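Comparing Two Sets of Gripper Fingers on a Wire Rack

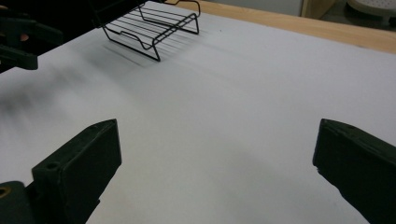

2 min read

Thin wire is my favorite test for a hand-held gripper. A wire rack has gaps to snag on, feet that tip, and almost no surface for a finger to press against, so differences between two designs show up fast! Bernd Hamann and I used one all through September to compare the Skedero fingers with the Kohlhase set.

What you need: a small wire rack, a plain white surface on top of a table, both sets of fingers, and a notebook.

1. Put the white surface down first. Thin black wire is much easier to pick out against it, both for you and for the wrist camera.

2. Check the fingers with the gripper open. You want both tips in the camera view with a clear gap between them. If one sits noticeably higher, loosen its screw, reseat it and look again.

3. Start with the rack well ahead of the gripper and come in slowly, low to the surface. Close on one long wire near the middle. Lift, hold, set down.

4. Do 12 lifts, then turn the rack a quarter turn and do 12 more. Write down every slip, and note whether the wire slid along the finger or rolled out of it - those are different problems and they need different fixes.

5. Swap fingers and repeat from step 2. Keep the same person on the gripper, as hands vary a lot more than I expected.

6. Now try it with two grippers, one per person. Lift from opposite ends and agree on who moves first. This part is great fun, and it's where the shadows start to matter. A second tool reaching in from above can darken the wires enough to confuse tracking, so watch your Prevgate preview as you go.

The Skedero fingers held better on the long wires for us, and the Kohlhase ones were nicer at the looped ends. We spent nearly 30 minutes per set, notes included. Elfriede Fröhlich wants to try softer pads next, and I can't wait to see how those do.

Print this page | E-mail this page
12 comments | 2662 shares
Contact | © Sistoda | Back to top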